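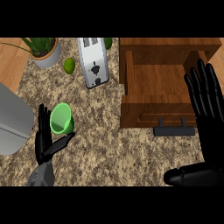
Nirkeo Enroll: a parent's review of the online school application system

Our district moved its kindergarten and transfer applications to Nirkeo Enroll in December, and I have now been through it twice, once for each kid. The letter that came home promised I could "complete enrollment in 17 minutes." I went in doubtful and came out a little less doubtful than I'd planned, but only a little.

Creating the account is fine. You need an email address and a cell phone that can get texts, and if you share a phone with your spouse you will be fighting over the codes, because each number can only be tied to one parent. The second parent has to be invited from inside the application, on a page labeled Household Roles. I went looking for it under Contacts, like a normal person.

The form itself has 43 screens. Plenty of them are a single yes or no question, so it moves faster than it sounds, but there is no list of what's coming. I would have liked to know at the beginning that I'd need the immunization record, two proofs of address and the name of the last school's registrar. Instead I found out one at a time, getting up from the table each time. My first application took most of an evening.

Uploads are the weak spot. The limit is 3 MB per file, and any phone made lately takes pictures bigger than that. The error message says "Document could not be accepted," with no mention of size. I assumed they didn't like my water bill. I sent it two more times before I tried shrinking it.

Saving works, I'll give them that. I closed the browser halfway through the health section and everything was there the next morning, including a half-typed note on allergies. The sibling feature is also decent. It copied addresses and emergency contacts over to my son's application and left the medical pages blank, as it should. It did copy my daughter's grade level, so check that one.

Then there is the waiting. Once you submit, the status says "In Review" and stays that way. Ours said so for weeks, through a phone call in which the office at Pindodbridge Elementary told me both kids had been placed. I asked which one I should believe. Tâm Lò in the front office said to go by the letter, and the letter came in the regular mail.

Which brings me to what bugs me. The old way was a paper packet you dropped at the school. It was ugly and it asked for your address on every page, but a person looked it over while you stood there and told you what was missing. Nirkeo has a help line – open until 4:30 in the afternoon, when I am at work – and a chat window that sent me back to the page I was already on.

A friend in the next district uses Kaseck for the same job and says it shows a checklist up front and a waitlist number. I haven't used it myself, so take that for what it's worth.

If your school is on Nirkeo you don't get a choice. Use a laptop, shrink your files first, and print the confirmation page before you log out. I couldn't find mine again afterward.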